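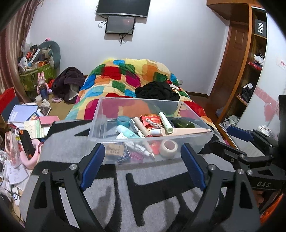
MINUTES: GRIPPER FAULT REVIEW, MARCH

Present: Rosalie Hollenstein (chair), Þórarinn Þrastardóttir (minutes), two from Gamage by phone.

1. Left tool dropping out

The left hand tool again stopped logging finger width in the middle of bin sorting. The fingers kept moving but the recorded value stayed frozen. Of 1538 recordings in the Lemix batch, 333 have the fault. Gamage put it down to a loose connector and said the February firmware fixed the rest. Rosalie asked how a loose connector could fail only on the left tool, and only after a pause. No answer. She does not accept the item as closed and wants that in the minutes.

2. Pinch report

Þórarinn reported a finger caught at the linkage on Saturday while closing on a small item. Skin not broken. Gamage called this operator error. Rosalie pointed out that the triggers had been stiff since the last service, and that the Riltero guard promised at the previous meeting has not arrived. Gamage will "look into shipping." The chair noted she has heard this before.

3. Bottles and tubes
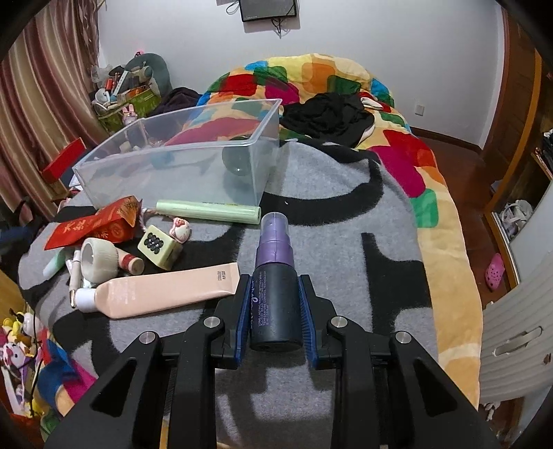 4. Test claims

Pivico's summary says the pads passed 1000 closures without slipping. Þórarinn asked what they were closed on. The summary doesn't say. Smooth round items, such as the setting spray bottle and the tubes, are the ones operators complain about. Held over until Pivico names the test objects.

5. Actions

Gamage: send the raw log for both tools, left and right, before the next call.
Þórarinn: swap the left and right cables and repeat the bin run.
Rosalie: no sign-off on the batch until items 1 and 2 are answered in writing.

Call ended 4:40 p.m. Next call not set.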